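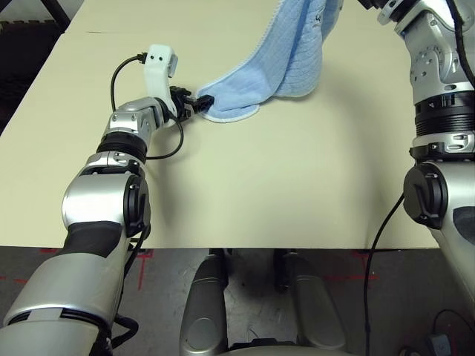 A day at the Vindville towel bench

I had been promising Josiane Arnaud that I would come and see her lab in Vindville ever since we got talking about cable routing at a dinner in July, and on 10 January 2018 I finally made the trip. She met me at the door with coffee and a pair of safety glasses, in that order, and asked me to read a sheet of house rules before we went any further. I like a host who does that. The sheet was 2 pages long and written in plain words, and I have visited much larger sites where I was handed a binder and no glasses at all!

The bench work that day was towel handling, which they call the Gunik task after the folding routine they started from. Two arms, one light blue towel, one pale tabletop. It looks like nothing much until you remember that a towel has a new shape every time you touch it, and that a corner held by one gripper changes where everything else ends up.

What I had come for, though, was the practice around it. Red tape is laid on the gray concrete in strips and crosses, and the house rule is that visitors stay behind the tape while the arms have power. I drifted forward once – I was trying to get a better look at a wrist bracket – and Raphaël Perrin put a hand on my sleeve and walked me back, very kindly. He told me he does it to Josiane as well.

The table rule is just as simple. Only the cloth being handled goes on the table. Mugs, pens and hex keys live on a shelf by the door, and Raphaël looks over the surface before he calls "clear" and lets a run begin. The run I watched was number 1251 in their log, and he said the word with as much care as if it had been the first. 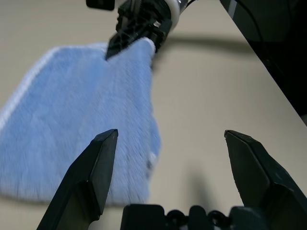
Cables, grippers and the log book

After lunch (a very good onion soup, thank you Josiane) we went through the part of the sheet I would most like to copy at home. Every cable on the arms is checked by hand with the power off, through the full bend of each joint, before the first run of the day. Slack that hangs free gets a line in the log and somebody's initials. Grippers are opened wide and looked at from both sides for lint, and Raphaël spent a good 10 minutes on this, chatting the whole time about his old job at Polter, where they packed glassware.

They also have a rule about two grippers sharing one piece of cloth. The second may not close until the operator has said out loud which corner it is going for. I thought this a bit fussy at first, and then I tried calling a run myself and named the wrong corner, so I take that back.

The log itself is a paper book, with a Jireš label maker kept beside it for the spines. Josiane is on page 93 of the current volume and has no plans to go digital. I asked whether I could have a blank copy of the rule sheet, and she had already put one in my coat pocket.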